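About Us

Hi, I'm Anjana Abeysekara, and I started Cumik because I couldn't work out who had voted for what at my own city council. The minutes ran to 116 pages! I read them all on the bus (twice, sadly) and wrote up the bit on pay rules for city staff for a few friends. They passed it on, and by January I had 400 people asking when the next one was coming.

So now we're a small newsroom covering hiring, pay and equal opportunity rules in local government. Rokeya Chowdhury reads the budgets, Braulio Salinas sits through the hearings, and I do the writing and most of the arguing with my spell checker. We follow 17 councils at the moment, Akard and Roy included.

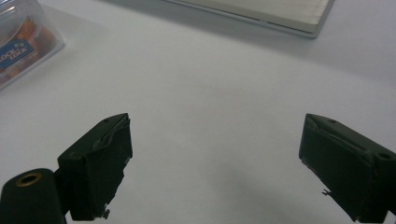
How we pay for it

Readers chip in, and that's nearly all of it. We don't take money from parties, candidates or anyone running for office, and we don't endorse people either. If we get something wrong, we fix it and put a note at the top of the story.

Got a tip about your town hall? Write to Charmaine Ngubane on our news desk. She checks her mail before 9 a.m.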